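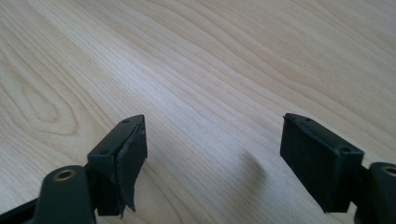 The two fingers of a hand-held gripper over the table at Tolunitz, with the left pad torn and the right one still good.

I had been meaning to visit the Tolunitz workshop ever since they moved into the old Seppälä building, and when they opened their doors for a morning in January I put on my warmest coat and went. The bus lets you off at the bottom of the hill, and it is a longer walk up than the map would have you think, so by the time I reached the door I was very glad of the coffee (and the cinnamon rolls, which were still warm, and of which I had two).

Most of the visitors went straight to the big hall, where there was plenty of noise and a line for the safety glasses. I wandered the other way and ended up in the repair room, a quiet place with good daylight, and I am afraid I stayed there for most of the morning. The hand-held grippers come in there to be looked over. People carry them around and pick things up with them to record how a grasp is done, and the wear all lands on the fingers, the way it does on the soles of your shoes.

The one on the table when I came in was a lovely teaching piece. On one finger the black covering had torn along its edge and was curling away in a ragged flap, all wrinkled and a bit shiny at the tear. The pad on the other finger looked smooth and well stuck down. I asked whether you could just glue the flap back, which is certainly what I would have done at home, and the technician was very patient with me. A glued edge leaves a ridge, she told me, and a ridge grips differently from a flat pad, so the recordings come out a little different too. Once a pad has started lifting, it goes in the bin. And they change both sides together, even when one of them still looks as good as that one did! It hurt my thrifty heart a little, but two pads of different ages don't squeeze alike, and she said they had lost a good deal of work finding that out.

The change itself is pleasant to watch. The fingers have two small screw holes in the top face, and the spare pairs hang on a board by the window with their pads already on, so a gripper can go back out while the old fingers wait their turn for cleaning. The old pad is peeled off starting from the far tip, slowly, and then comes the tedious part, which is getting the last of the adhesive off the block. They use a plastic scraper and a cloth with a little alcohol, never a blade. She let me try it on a scrap finger and I can report that it takes far more elbow grease than you would guess. After that the block is left alone for 8 minutes to dry, and there is a kitchen timer for it, shaped like a tomato.

The new pad goes on from the root of the finger toward the tip, pressed down with a thumb, and is then clamped for 29 minutes between two blocks lined with felt. I asked why 29 and not half an hour. It seems the instructions from Lirex, who supply the pad sheets, say "under thirty," and the workshop took them at their word.

While the clamp was on we looked through the logbook, a real paper one with a coffee ring on nearly every page. Each gripper has its own section. The fingers are inspected after every 80 grasps, which is only a matter of opening them wide over the table and looking along the inner faces, and the pads are replaced at 900 even if they seem fine. A torn one gets a line in red with a note of what it had been handling. There was plenty of red in the pages from last fall, when they were doing a long job for Cerance with sharp-edged metal trays, and it thinned out once somebody had the sense to have the tray edges rounded off.

The brackets behind the fingers get a look at the same time. They have brass-colored rings set into them, and she showed me how to feel for play by holding the bracket still and nudging the finger sideways with one fingertip. I felt nothing at all, and was told that this was the right answer.

I did get to the big hall in the end, with a quarter of an hour left, and saw a very large arm moving very small boxes, and I'm sure it was impressive, but my head was still full of pads and scrapers. If you go to the next open morning, take the corridor to the left of the coats, and bring something of your own to ask about. The repair room has only two stools, so it is worth coming early. The cinnamon rolls were gone by eleven.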